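4. Setting Up Scheduled Jobs

This section covers scheduled jobs in Flustura 6. It assumes that the runner is installed (section 2) and that you can open a shell on the host. Commands are typed at the prompt and confirmed with Enter. Everything here also applies to Flustura Desktop, except for step 5, which Desktop does for you.

4.1 Before you start

You need:

An account in the operators group
A workspace folder with write access
A script that runs to completion by hand, without asking for input

Note: The scheduler does not load your shell profile. Variables set there, including PATH, are not available to a job. Use full paths in scripts, or set the variables in the job file.

4.2 Create a job

1. Change to the workspace folder. The examples use a workspace named willdale.

cd /srv/flustura/willdale

2. Create an empty job file.

flustura job new nightly

The command writes nightly.job to the jobs folder. Job names may contain lowercase letters, digits and hyphens. A name that is already taken returns error 14 and nothing is written.

3. Open nightly.job in a text editor and fill in the three required keys.

run = /srv/flustura/willdale/scripts/resize.sh
at = 02:30
owner = efiadzo

The owner must be a real account on the host. Group names are rejected.

4. Check the file.

flustura job check nightly

If the check passes, the command prints OK and exits. If it fails, it prints the line number and the key at fault. Only the first fault is reported, so run the check again after each correction.

5. Load the job.

flustura job load nightly

Caution: Loading a job replaces any loaded job of the same name, including one that is running. The running copy is stopped without cleanup. Use flustura job status first if you are not sure.

4.3 Test the job with the sample folder

The sample folder is copied to the workspace during installation. It holds a small set of photographs and a script, resize.sh, that writes a reduced copy of each one to the out folder.

1. Start the job by hand.

flustura job start nightly --now

2. Wait for the prompt to return, then list the out folder. File names match the originals, with -s added before the extension.

3. Open two of the files in any viewer.
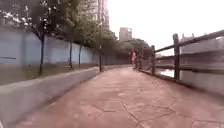
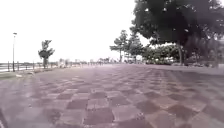
Figure 4-1. Sample photographs: paved walkways.

If the out folder is empty, the usual cause is a missing write permission for the account in the owner key. Correct the permission and start the job again. There is no need to reload it.

4.4 Time settings

The at key uses the 24-hour clock and the time zone of the host. To run a job on certain days only, add a days key. Days are numbered 1 to 7, starting with Monday.

days = 1,3,5

A job set between 02:00 and 03:00 can be skipped or run twice when the clocks change in March and in the fall. Add once = yes to prevent the second run. The skipped run cannot be recovered – start the job by hand if the output is needed that day.

4.5 Logs

Each run appends to nightly.log in the logs folder. A log is closed at 3,000 lines and a new one is opened with a number added to the name. Closed logs are kept until you remove them.

To follow a run as it happens:

flustura log follow nightly

Press Ctrl+C to leave the log. The job keeps running.

Note: Versions before 6 wrote all jobs to a single log. The old file is left in place after an upgrade and is no longer updated.

4.6 Remove a job

1. Unload it.

flustura job unload nightly

2. Delete nightly.job from the jobs folder.

Deleting the file alone does not stop the job. The loaded copy stays in memory until the host restarts.

Section last revised August 12, 2024 (A. Barros). Continue with section 5, Sending Alerts.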